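Subject: Re: Marent kit for parcel pickup counters - anyone tried it?
Date: February 17, 2023

An earlier message to the list said:
> We're looking at the Marent kit for our Branley counter. Does it cope with
> soft mailers, or only boxes? And do you need their own scanner?

Yes to soft mailers, and no, you can keep your scanner! We've had the kit on trial at Jendden for nine weeks and I'm really pleased with it. It has done 3,171 parcels, and 2,521 of those were plastic bags - the stuff I expected to give us grief.

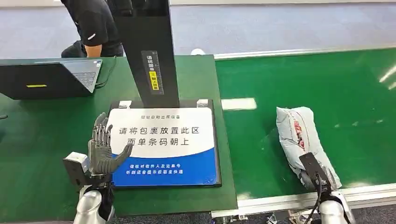 Setup took us eight days, mostly spent on the height of the bench. Get that right before you touch any settings. The software side was easy, and Kocabaş (they handle support here) answered every question I sent.

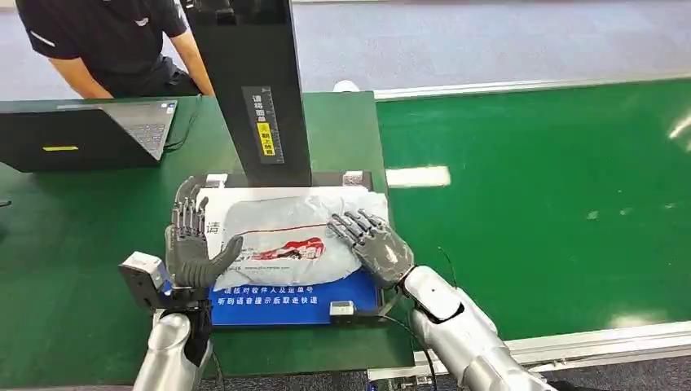 My one real gripe is labels. Barcodes that land in a crease still need a second try, and I'd love a faster retry than the one we have. What I do like is how it uses an open hand on a bag, palm down with the fingers spread over the plastic. I'd like to see the same care with small boxes, and the June update is supposed to cover those.

Happy to send my settings to anyone who wants them. What size are most of your bags at Branley?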